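The arm at Trumer arrived in February, and for the first week the main thing it changed was where people ate lunch. Everybody wanted the end of the break room with the window onto the test area. Three people brought chairs.

I've worked on the small-assembly line in Brarville long enough to have been replaced twice already, once by a conveyor and once by a consultant. Both times I was back at my bench by spring. So I watched this one with the calm of a man who has seen a few brochures. The brochure said 700 insertions a shift. It didn't say insertions of what, or whose shift.

What the arm practices on is a gray block and a little blue piece. Blue piece, gray block, open, close, up, down. My granddaughter mastered the general idea at two and was given a cracker. 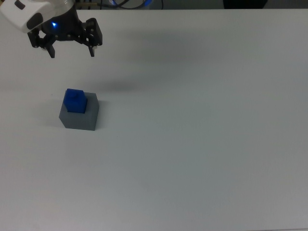
*Vol. 5, No. 63*

I make the cracker joke because it's easy, and because everyone on the line made some version of it. After a while, though, I noticed we'd stopped laughing and started giving advice. Somebody would stand at the glass and mutter "left, left, a hair left," the way you talk to a guy backing up a trailer. None of us had ever described our own work out loud before. You don't. You pick up the part, your fingers find the slot, and your mind goes off to think about supper.

Then management wanted it described. They gave us forms. "State the steps used to seat component 316." I wrote, "Put it in." The form came back with a note asking me to expand. I ended up with four pages, including a paragraph on the small push you give at the end, which I'd have sworn I didn't do until I caught myself doing it.

Those four pages are what bothers me. The company has had the use of my hands for years at an hourly rate, and fair enough. Now it has the instructions, too, and it got them for the price of a ballpoint. If Trumer wants to teach a machine what its people know, it ought to pay the people as teachers. I have seen what the consultant made for telling us to label the shelves.
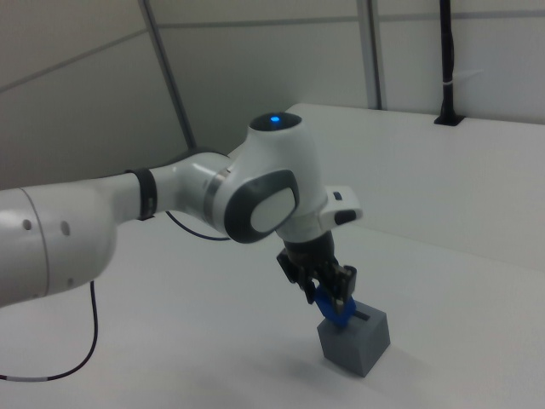
Sheyla Castaño thinks I'm being sentimental. Her wrists have hurt since the Sarmiento contract, she told me, and if the machine wants that last little push it can have it, with her blessing and her wrist brace. What she wants in writing is which job she gets afterward. She also pointed out that my four pages had two spelling mistakes, so perhaps I shouldn't ask for a teacher's salary.

She has me on the wrists. I'm not going to defend eight hours of pushing small things into slots as a noble calling — I've done it, and mostly it was a way to pay for a roof. But "afterward" is the word that never makes it onto the slides. At the Cirkthorpe plant, they promised everyone would "move up to oversight." There was a good deal to oversee the first month. By the fall there was one stool next to the machine, and people were being very polite to each other about who sat on it.

So I'd ask for two things before the arm gets a place on our line. Pay for the forms, at a rate somebody is willing to say out loud in a meeting. And put the new jobs on the wall, with hours and wages, while the old ones still exist, so we can compare them standing up.

I put both requests in writing and turned them in at the office. They came back yesterday afternoon with a note asking me to expand.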